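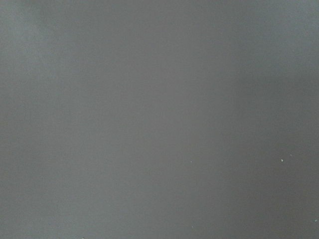
Aug 27, 2021

So I've finally finished the desk, or the top of it anyway, and I'm typing this with the laptop balanced on my knees in the other room while it hardens off. Grey! After all that dithering over greens and a very nearly purchased mustard, I went for grey. My sister is going to say I told you so and she'll be right.

For anyone who missed the last post, the desk came from a house clearance over in Cavilthorpe and cost me 30 quid, plus a box of eggs for the neighbour who helped me get it up the stairs. It's a big heavy thing with drawers down one side that stick when the weather's damp, and the top had been varnished orange at some point, with a lovely collection of mug rings and one burn the shape of Norway. I did think about keeping the burn.

Sanding took two evenings and most of a Saturday. I used a Genlow sander I'd picked up second hand and it's noisy but it does the job, although the dust bag kept popping off and by the end I'd stopped putting it back on (do not do this indoors, I'm still finding orange dust on the picture rail). Then a wash down with sugar soap, then primer, then the waiting, which I'm terrible at.

The paint is from Flodus and the tin just says 583 on the lid, with no silly name at all. I was quite disappointed. I wanted to be able to tell people my desk was Wet Pebble or Sulking Pigeon. It's matt, which the man in the shop tried to talk me out of because he said it would show every greasy fingerprint, and he may well have a point, but I can't bear a shiny desk. You get the lamp glaring back at you all evening.

What I didn't expect is how much it changes depending on where the light's coming from. One bit will be pale and almost misty with a hint of blue in it, and then the shadowy side goes much darker and a bit brown. I kept thinking I'd missed a patch and going back with the roller, and it was only the light! There are a few tiny pale specks too. I noticed them when I'd got my nose practically on the surface and I've decided to live with them. If they're still annoying me in October I'll give it another light sand and one more coat.

Things I'd do differently: buy the decent roller first (I went through two cheap foam ones), take the drawers out before starting and keep the cat shut in the kitchen from the beginning, instead of from the moment she jumped up on the primer. Paws are fine. Primer had to be redone.

Total spend including the desk was 43 pounds, and the tin's still half full, so now I'm eyeing up the bedside table. I've also got to do something about the handles. The old ones are brass, or pretending to be, and I can't decide if they want polishing or replacing. There's a set of plain black ones in the Hosseinzadeh hardware shop that I've picked up and put down twice.

It needs 7 days before I can put anything heavy on it, so the printer stays on the floor until next weekend and I'll carry on stubbing my toe on it. Handles in the next post, if I've made my mind up by then.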